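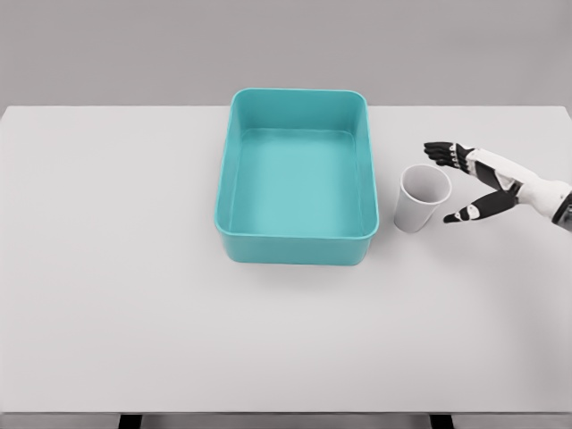
Storage bins bow outward on wire shelving, looking for a fix

Posted in Garage and Workshop
August 29, 2021

I have a run of open plastic bins on a wire rack in an unheated garage. The bins are Tandier, the shallow size, and they hold mixed hardware: lag screws, pipe fittings, a few boxes of masonry anchors. The heaviest one came to 14 pounds on a bathroom scale. The long walls on that one now bow outward far enough that it rubs the bin next to it, and the floor sags between the wires.

The rack is a Bedasach unit, rated at 80 pounds per shelf, and the shelves themselves are level. The bins sit with their long side running front to back, parallel to the wires. The lighter bins show no change. Is this a heat problem, a load problem, or a bad batch? I would prefer not to replace all of them.

Viewed 164 times

ladder_stock
Load and support, with heat making it worse. Most bins of this type are polypropylene, which creeps under constant load. The floor is meant to sit on a flat surface. On wire it is carried on a few narrow lines, and when the floor sags it changes the shape of the side walls.

Fix the support first. Cut a piece of 1/4 inch hardboard or plywood to the size of the shelf and lay it over the wires. If you can't do that, turn the bins so the long side crosses the wires. That gives the floor more lines of contact, though your bins may then stick out past the front of the shelf.

Then split the heavy bin in two. The shelf rating tells you what the rack will hold and says nothing about the bin. A bin that has already bowed will not come all the way back. You can empty it, set it upside down on a flat floor with a board on top for a few days, and get some of the shape back. I would use that one for rags.

Look at the corners too. White stress marks there mean it is close to cracking.

mudroom_b
Get metal ones. Mercado had them on clearance last December, don't know if they still do.

quartersawn
Agree with the hardboard. One addition: a snug divider across the middle, glued or screwed to both long walls, stops most of the bowing. A loose divider does nothing, the wall just moves away from it. Ladetti sells dividers with a lip that hooks over the rim, but measure your rim first. Mine were too thick for the hook and I had to file it out.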